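Search this site
Enter keywords Go

FOR IMMEDIATE RELEASE

Clokstead Workshop Releases Build Files for Jurine, a Bench-Scale Gripper and Wrist Assembly

ISVILLE, March 22, 2019 - Clokstead Workshop, a member-run shared workshop in Isville, today released the full build files for Jurine, a two-finger gripper and wrist assembly designed to be made and serviced with ordinary shop tools. The release includes mechanical drawings, a wiring diagram, firmware source, a parts list and a written assembly procedure.

Jurine is intended for home builders and small workshops that already have an arm, or are building one, and need an end effector for handling household objects. It can be assembled on a kitchen table. The only operations that call for a fixed machine are two reamed holes in the mounting plate, and the files include a drill guide for builders who do not have access to a drill press.

The parts list has 153 line items, fasteners included. At the prices the workshop paid for its second unit, the full set of parts came to $438 before shipping. Builders who already keep metric hardware and connector stock can expect to pay less. The motor and its driver make up the largest share of the cost, and the firmware supports one substitute driver for builders who cannot get the first choice.

Work on the design began in October with a single-finger test rig. That rig was used to settle the linkage geometry and to measure backlash at the fingertip. An early version of the linkage ran on plain holes and developed noticeable play after a few evenings of use. The released version uses pressed bushings at every pivot, and the drawings give the hole tolerance before and after pressing. Builders should press the bushings before fitting the linkage plates, as the plates cannot be supported evenly once they are joined.

The finger motion is driven through a lead screw. The screw does not back-drive under normal loads, so the gripper keeps its position when motor power is removed. The same property means that a hand caught between the fingers cannot push them apart. The assembly procedure therefore requires an emergency stop and a manual release knob, and the release knob must be fitted before the motor is connected for the first time.

Grip effort is limited in firmware by motor current. The default limit is set to 40 percent of the driver's rated output, which the workshop found suitable for ceramic cups, plastic tubs and small cartons. The limit can be changed from the configuration file. Values above the default should be tested on something that can be thrown away. 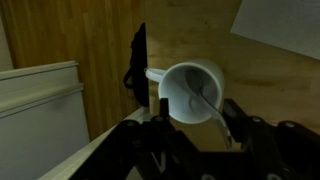 Tableware was chosen as the main test category early in the project. A mug is stiff, smooth and curved, and its handle restricts the directions from which two fingers can close on it. A spoon left in the cup adds a part that can shift when the wrist turns. The test procedure supplied with the files covers an empty mug, a mug with a spoon and a mug partly filled with dry rice, each lifted, tilted and set back down on a wooden surface.

The workshop logged 313 lifts on the second unit before freezing the drawings. Most of the failures recorded were slips at the start of the tilt, and most of those were traced to finger pads that had picked up dust from the bench. Wiping the pads with isopropyl alcohol before each session is now a step in the procedure. Two failures were caused by a connector working loose at the wrist, and the harness drawing was revised to add a clamp at that point. The full log is included as a spreadsheet, with failed lifts left in.

A small camera mount is part of the wrist plate. It places the lens behind the fingers and looking forward along them, so that the object stays in view through the approach and the lift. The mount accepts the common small board cameras with a two-screw or four-screw pattern. No vision software is supplied. Builders who do not plan to use a camera can leave the mount off without affecting the rest of the assembly.

The wrist plate follows the bolt pattern used on the Awasthi arm, an earlier project from the same workshop. An adapter drawing for blank plates is included, with the center bore and locating pin dimensioned and the outer holes left open for the builder to place. The arm must be able to carry the weight of the gripper and the object together at full reach. A worksheet for that calculation is in the documents folder.

Known limits of this release are as follows. The gripper is not sealed and should not be used over a sink or near open liquids. It has no force sensor at the fingertips. Thin, flat items such as sheets of paper and playing cards cannot be picked up reliably from a table with the standard fingers. The current limit is affected by motor temperature, and the values in the configuration file assume a motor that has been running for several minutes.

The drawings and documents may be copied, changed and built from without charge, provided that changed versions are marked as changed. The firmware is released under the same terms. Printed copies of the assembly procedure are kept at the workshop front desk, where a finished unit is also available for inspection during open hours.

Clokstead Workshop plans a revision covering replaceable fingertips and a shorter lead screw. No date has been set. Corrections to the current drawings will be posted with the build files - builders are asked to check the revision letter on each sheet before cutting material.

About Clokstead Workshop

Clokstead Workshop is a shared workshop in Isville with wood, metal and electronics benches. Members design and build their own projects and publish drawings through the workshop.

Recent releases

Awasthi arm: revised shoulder bearing drawing
Metal bench hours extended
Harness clamp added to wrist wiring drawing
Used stepper motors available to members
Drill guide files for mounting plates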